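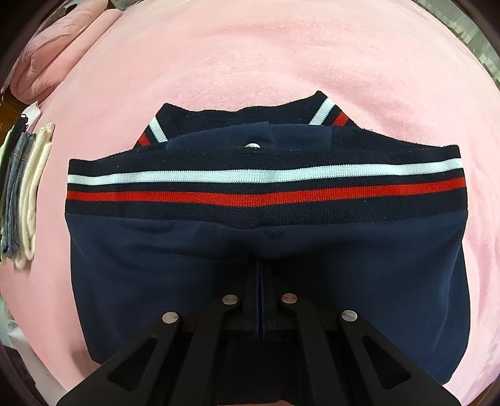

Folded polo shirt on a pink fleece blanket.

Where did people keep their stuff before pockets?

Quick one this week, we open on Monday and I still have labels to write. But so many of you asked about pockets on the last school visit that I said I'd put it all down. So. Pockets.

Put your hand in your pocket. Got one? Good. Sewn in, part of the trousers, been there since they were made. For a very long time clothes didn't have those. People still had things to carry though. Coins, keys, a bit of bread for later.

So they used bags. Little ones, hung off a belt. Men had them, women had them. In the Middle Ages you'd have walked to market with your purse dangling at your side where everyone could see it. Including thieves. A thief with a small sharp knife could cut the strings and be off down the street before you felt a thing. That kind of thief was called a cutpurse. Easy to remember - cut, purse.

Then people got a bit cleverer and started wearing the bag under their clothes. You made a slit in the outside layer, put your hand through, and there it was. Harder to steal.

Men's clothes got sewn-in pockets first. By the late 1600s a smart man's coat had big ones low down on the front, with flaps over them and rows of buttons just for show. Waistcoats had pockets too. Breeches (short trousers that stop at the knee) had them as well.

Women? No. Women had tie-on pockets, and these are my favourite thing in the whole museum so sorry if I go on.

A tie-on pocket was a flat cloth bag shaped a bit like a pear. Narrow at the top, fat at the bottom, with a slit down the front for your hand. It hung from a tape and you tied the tape round your waist. Some women wore one, lots wore a pair, one on each hip. Then the skirts went over the top, and the skirts had slits in the sides that lined up with the slits in the pockets. Mostly lined up. You had to have a feel about.

And they were BIG. Much bigger than yours. You could get all sorts in there. Scissors, thimble, a handkercheif, letters, a comb, an apple, a small book. Rongrong Dai, who looks after our textiles, let me measure one against my arm and it went from my fingertips nearly to my elbow.

Some were plain. Some were covered in flowers, all sewn by hand, which seems a lot of work for a thing you wore underneath. Girls often made them for sewing practice. Others were patchwork made of scraps. If a dress wore out you could cut the good bits up and turn them into a pocket.

Do you know the rhyme about Lucy Locket? Lucy Locket lost her pocket, Kitty Fisher found it. Sounds daft if you're thinking of a trouser pocket. How do you lose that? But hers was the tie-on sort. Tape comes undone, pocket drops, Lucy walks on.

Then dresses changed. Around 1800 the fashion was for thin, straight ones with the waist right up under the arms. No room for two lumpy bags. So fashionable ladies carried a tiny handbag on a string, called a reticule. Say it RET-ick-yule. Plenty of women went on wearing their old tie-on pockets anyway, for years and years after.

Sewn-in pockets did turn up in women's dresses during the 1800s. Sometimes hidden in the back of the skirt, so you had to reach round behind you. Try it now. Awkward, isnt it.

Things to try

Go through the clothes in your drawer and count the pockets. Which has the most? Any with none at all? Any pretend ones, where there's a flap but it's sewn shut?

Make a tie-on pocket. You need an old pillowcase or two pieces of cloth, some ribbon or tape, and a grown-up to help with the scissors. Cut two pear shapes the same size. Cut a slit down the middle of one of them, from near the top to halfway. Sew round the outside edge. Sew the tape along the top and leave long ends for tying. Draw flowers on with fabric pens if you don't fancy embroidery.

Ours are in the second room at Kiltholm, in the low drawers. There are 24 and you're allowed to pull the drawers open. Slowly please. Mawar Sumampouw does the pocket table at 4 o'clock and has a copy you can tie on over your school clothes and rummage about in.

Words to know
Breeches - trousers that end at the knee
Cutpurse - a thief who cut the strings of purses
Reticule - a very small handbag on a string

Next time, wigs. Someone asked if they had nits in.

Filed under: Young Visitors > Clothes Long Ago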